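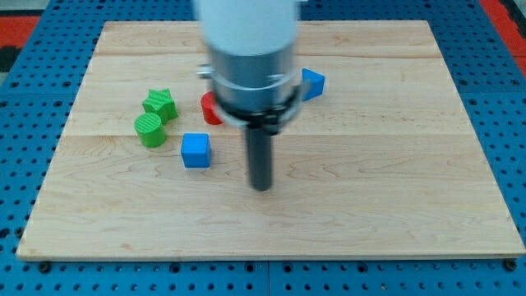 ## 6. Fitting the push rod and setting the board height

This section covers the Gistar bench cell when it is used with a single push rod in place of the two-jaw gripper. It assumes that the arm is bolted down, that the controller has been started at least once, and that section 5 (wiring and stop circuit) has been signed off. If the cell has been moved since section 5 was completed, repeat the stop test before going further.

The work takes one person up to 62 minutes the first time. Later rod changes are much shorter, as the board does not normally need to be lifted.

### 6.1 Parts and tools

From the Helent rod kit:

- push rod, dark grey, rounded at one end
- clamp ring, black, with its screws
- spare clamp screws
- rod gauge (flat steel, marked GO and NO GO)

From the general tool tray:

- hex keys, long arm
- small torque driver
- feeler gauges
- straight edge, 500 mm
- lint-free cloth
- masking tape and a soft pencil

Do not use screws from the two-jaw gripper kit in the clamp ring. The thread is the same but the heads are deeper and will foul the ring when the wrist turns.

### 6.2 Before you start

1. Run the program `PARK_HIGH` and wait for the arm to stop.
2. Set the mode key to HAND and remove it. Keep the key with you.
3. Press the stop button on the pendant. Check that the brake lamp on the controller is lit.
4. Clear all blocks and loose parts off the board.
5. Wipe the board and the wrist face with a dry cloth.

**CAUTION:** The brakes hold the arm, but they do not hold it still against a firm pull. Do not lean on the wrist or use it to steady yourself while reaching over the table.

**CAUTION:** Do not clean the board with solvent or a wet cloth. Wood that has taken up water will lift at the seams, and the height map in 6.5 will no longer be valid.

### 6.3 Laying the board

The wooden board lies on the blue perforated table with table showing on all sides. The gap lets you reach the table holes without disturbing the board and gives the camera a clear edge to find.

1. Check the table holes beneath the board position. Remove any swarf or dropped screws.
2. Lay the board with the planks running across the table, parallel to its near edge.
3. Put the straight edge across the joint between two table panels. If one panel stands higher than the other, correct the table feet before you go on. Do not pack the board to make up for a step in the table.
4. Slide the board until its near edge is parallel to the nearest row of holes. Judge this at both front corners.
5. Press down on each corner in turn. There must be no rocking.
6. Mark the four corners on the table with masking tape and a pencil line.

**Note:** A faint ridge at a plank seam is acceptable if a fingernail passes over it without catching. If it catches, turn the board over and try the other face. A board that fails on both faces must be replaced. Sanding on the table is not allowed; the dust settles in the wrist seal.

**Note:** The corner marks are a check for later. They are not a stop. If the board is found off its marks at the start of a shift, move it back and repeat 6.5, even where the shift seems small.

### 6.4 Fitting the push rod

Work from the side of the table, never from behind the arm. The rod hangs straight down from the clamp when fitted, with the rounded tip towards the board.

1. Jog the wrist to a comfortable working height above the middle of the board. Press the stop button again.
2. Lay a folded cloth on the board under the wrist. A dropped rod will mark the wood.
3. Slacken the clamp screws by two turns each. Leave them in their holes.
4. Wipe the plain end of the rod and the inside of the clamp. Both must be free of grease.
5. Slide the plain end of the rod up into the clamp until it meets the shoulder. Turn it gently while pushing. Do not tap it home.
6. Hold the rod against the shoulder with one hand and nip up the screws by hand, working across the ring and back.
7. Tighten in two passes with the torque driver, to the value stamped on the clamp ring. Use the same crossing order for both passes.
8. Try the rod gauge between the ring and the wrist face. The GO end must enter all the way round. The NO GO end must not enter at any point.
9. Check that any small bolt standing out from the side of the metal wrist body is tight. Do not remove it.
10. Take away the cloth.

If NO GO enters on one side only, the ring is tilted. Slacken all the screws and start again from step 5. Tightening the open side further will bend the ring.

**CAUTION:** Look over any band or sleeve round the wrist housing before you release the stop. It must lie flat and must not be trapped under the ring. A trapped edge works loose after a few hours and can be drawn into the clamp.

### 6.5 Setting the tip height

The rod pushes blocks across the board without lifting them. The tip must pass low enough to meet the block well below its top face, and must never touch the wood.

1. Reset the stop, return the mode key and select HAND.
2. Set jog speed to SLOW. The pendant shows `S` in the top corner.
3. Jog the tip to the first map point, at the near left of the board, and lower it until a 2 mm feeler gauge just drags between tip and wood.
4. Press STORE. The point number goes up by one.
5. Repeat for the remaining points in the order shown on the pendant. There are 14 in all.
6. When the last point is stored, press CHECK. The controller works out a surface and shows the worst point.
7. If the worst point is marked red, return to it and measure again. If it is red a second time, look for grit under the board.
8. Press ACCEPT to save the map.

Keep a steady feel on the gauge. Most poor maps come from a change of grip half-way through, so let the same person measure every point.

**Note:** Map points close to a seam may be moved sideways by up to a finger's width. Use the OFFSET key before pressing STORE. Do not skip the point.

**CAUTION:** The height map belongs to one rod and one board together. After changing either of them, delete the old map before running in AUTO. The controller does not detect a rod change.

### 6.6 Setting out the test blocks

The Jivero test set is printed plastic with ridged faces. For the push test, use two green pieces (star and short cylinder), two blue pieces (cube and triangular prism) and the red cylinder.

1. Place the blocks in the far left part of the board. Leave the right half and the near part of the board open, apart from the prism, which may stand a little to the right of the wrist.
2. Stand the star on end with the short cylinder close to its near side.
3. Put the cube on the near side of the group with one face roughly towards you. It is the first block to be pushed.
4. Place the red cylinder and the prism farther back.
5. Check that no block overhangs the edge of the board.

The exact spacing does not matter for this test. The program finds the blocks for itself, and a layout set out too neatly will hide faults in the block finder.

**Note:** Print ridges wear smooth on the underside. A worn block slides farther than a fresh one and gives a false fail at step 6 of the push test. Compare the underside with the spare in the set and swap the block if in doubt.

### 6.7 Push test

1. Check that the space around the table is clear and close the guard.
2. Turn the mode key to AUTO and select `PUSH_TEST`.
3. Hold one hand near the stop button and press START.
4. Watch the first approach. The tip should come down beside the cube and stop just above the wood. If it touches the board, press stop at once and go to 6.8.
5. Let the program make its pushes without interruption. Do not straighten or replace a block while the program is running.
6. Read the result on the pendant. A score of 94 or higher is a pass.
7. Write the score, the rod number and the board number on the cell card.

A block that falls over is not a fault by itself. The star is the least stable of the set and may tip when it is struck near the top. If it tips on every run, the tip height is too great.

### 6.8 Faults

| Sign | Likely cause | Action |
|---|---|---|
| Tip touches wood at one place only | Map point taken badly | Measure that point again (6.5) |
| Tip touches wood all over | Old map still loaded | Delete the map and repeat 6.5 |
| Tip rides over the cube | Rod not against shoulder | Refit the rod (6.4) |
| Block moves off in a curve | Rod tilted in clamp | Check with rod gauge, refit |
| Block found in the wrong place | Board off its marks | Reset board, repeat 6.5 |
| Red cylinder not found | Hidden from the camera by the wrist | Run `PARK_HIGH`, then restart the test |
| Clicking at the wrist when turning | Wrong screws in clamp ring | Fit kit screws |
| Message `KONG 3` on pendant | Link to Kong force unit lost | Check the plug at the arm base, restart controller |

After any contact between tip and board, examine the tip under a good light before the next run. Light scuffing can be wiped off. A flat or a chip on the rounded end means the rod must be scrapped, as it will catch on the print ridges and turn the block.

### 6.9 Routine care

At the start of each shift:

- wipe the board and the rod with a dry cloth
- check the board against its corner marks
- try the clamp screws by hand; none should move

Every month:

- check the torque of the clamp screws
- lift the board, clean beneath it and refit it to its marks
- store a new height map
- run the push test and enter the score on the cell card

In cells without heating control, store an extra map in June and again when the heating is first turned on. The board moves most at these times, chiefly across the planks, and old seams may open slightly.

Spare rods are kept upright in the rack supplied. Rods laid flat in a drawer pick up knocks on the tip. Go to section 7 for the camera settings.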